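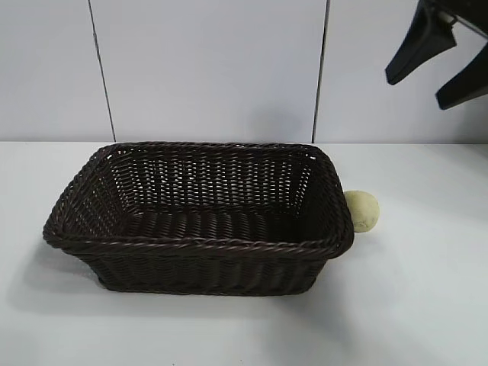
How a basket is woven

Vavgate Museum Learning Service
Information for pupils aged 7 to 10

People have made baskets for thousands of years. Baskets are used to carry food, to store clothes and to keep small things together on a shelf. This page explains how a woven basket is put together and what the different parts are called.

The parts of a basket

The bottom of a basket is called the base. The walls are called the sides, and the top edge is called the rim or the border.

A basket also has two kinds of strand. The strands that stand up are called stakes. They hold the basket in shape, in the same way that posts hold up a fence. The strands that go across the stakes are called weavers. Each weaver passes over one stake and under the next, again and again, all the way round. In the next row the pattern swaps, so that the weaver goes under where the last one went over. This is what makes the strands grip each other.

Why there are gaps

Look closely at the back wall of a dark basket on a white table and you will find tiny specks of light. These are the small spaces between the strands. Gaps let air move through the basket, and this helps fruit and bread to stay fresh. They also keep the basket light to carry.

Gaps do have a limit. Sand or rice would fall through many baskets, but a ball cannot, as it is much bigger than the spaces.

Why the sides lean outwards

Some baskets have straight sides. Others are narrow at the base and wide at the top. We say that these sides flare. A wide opening makes it easy to see what is inside and to reach in and take it out.
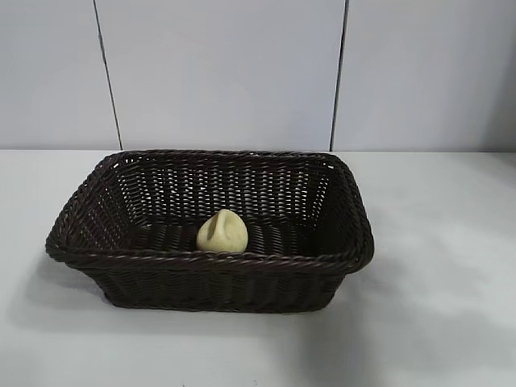
A basket with flared sides and a braided rim, with one pale yellow object inside.

The rim

The rim has a hard job. It is the part that hands hold and the part that gets knocked most often. Basket makers often finish it with a thick twist or braid, rather like a rope. The braid covers the ends of the stakes and stops the rows below from coming loose.

Try it yourself

You will need a paper plate, some wool and a pair of safe scissors. Ask an adult to help you with the cutting.

1. Cut 7 slits around the plate, from the edge towards the middle. The parts in between are your stakes.
2. Tape the end of the wool to the middle of the plate.
3. Weave the wool over one stake and under the next. Keep going round – an odd number of stakes makes the pattern swap by itself.
4. Pull the wool gently and watch the sides begin to rise.

Words to know

Stake: a strand that stands up and gives a basket its shape.
Weaver: a strand that goes over and under the stakes.
Flare: to get wider towards the top.

Text by Chiyo Fujimoto. Page last checked 19 Feb 2025.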